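October 17, 2018

Bedroom tidy-up task, perception and planner notes. Writing this down before I lose the thread, and so Leidy doesn't have to dig through my terminal history again.

Finally got Verkden talking to the Simard planner without the shim in between. One less process to restart, yay! The trouble I've been chasing since this morning is the cloth segmenter, which does great on anything crumpled with a decent gap around it and falls apart when two pieces touch. Black next to teal is the easy version, you'd think. Nope. It got the teal one right every time and then kept splitting the black one into two blobs along a deep fold, so the planner happily queued up three pickups. Lowering the depth-edge weight fixed the split but then the mask started to bleed into the dark stripes on the carpet. I hate that carpet a little.

Ended up leaving the weight where it was and adding a merge step: if two blobs share a border and the color histograms are close, they're one cloth. Dumb, but it held on all 104 logged frames I had on disk, except 13 where the gripper was covering most of the black one. I can live with those, we don't plan from occluded frames anyway (or we're not supposed to, see below).
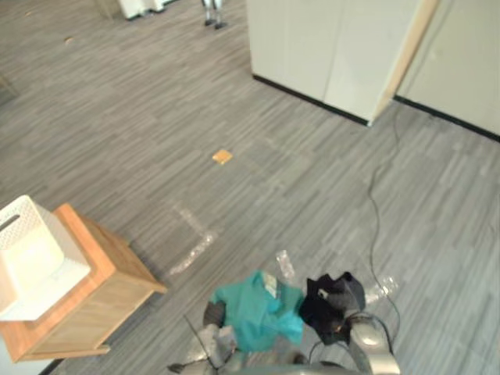
Floor view, head cam. Both cloths by the grippers, clear plastic and the orange square still down.

The clear plastic is its own headache. Depth goes right through it or gives me garbage, and color mostly shows carpet. The big crinkled strip gets picked up now and then off the highlights, the smaller bits pretty much never. Leidy Palomino thinks we should stop asking depth about it at all and train a separate head on the glare. I think she's right but it's a February kind of project, not a this week one. For now anything the detector calls "film" under 0.6 gets dropped, which means the plastic just doesn't exist as far as Simard is concerned. The orange square is no trouble at all, bless it.

Also the black cable. It needs to be in the no-go map for the base and it wasn't, because the map filter throws out anything thinner than the costmap cell. Shrunk the cells and planning time went up to 121 ms, still fine. Put the old value in a comment next to the new one.

OK, arms. Reach planning over the bed is a different beast from the floor. The duvet is soft and basically white on white, so the surface fit wobbles by a couple of centimeters depending on where the wrinkles are, and the hand either hovers or digs in. I switched Liltent from a plane fit to a local height patch under each hand and bumped the sample count to 1000 points per patch. Much calmer! The approach pose quit jumping between cycles, and I could take out the ugly low-pass filter I'd stuck on it last time.
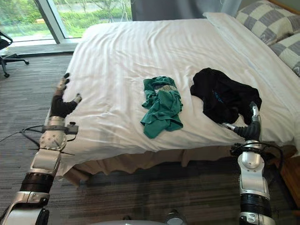

Bed view, both arms up on the duvet, right hand at the black garment.

Still open on this one: the grasp scorer likes the outside edge of the black garment way more than the middle, and from the right side that puts the wrist close to its limit. I tried adding a joint-limit penalty and it started picking grasps on the far side, so the penalty is too strong or the scorer is too sure of itself. Probably both. The checkered pillows also score as graspable cloth. I've masked everything past the pillow line by hand for now, PLEASE don't ship that.

Other thing, the planner did use an occluded frame at least once. Found it in the log, the timestamp check compares against the wrong clock. Fix is on my branch, not merged.

To do:
merge the clock fix
turn the joint-limit penalty down by half and rerun on the saved scenes
ask Stisden for the newer hand model, ours has the old fingertip geometry
get the hand-drawn pillow mask out of the config
Leidy to look at the blob merge before it goes to main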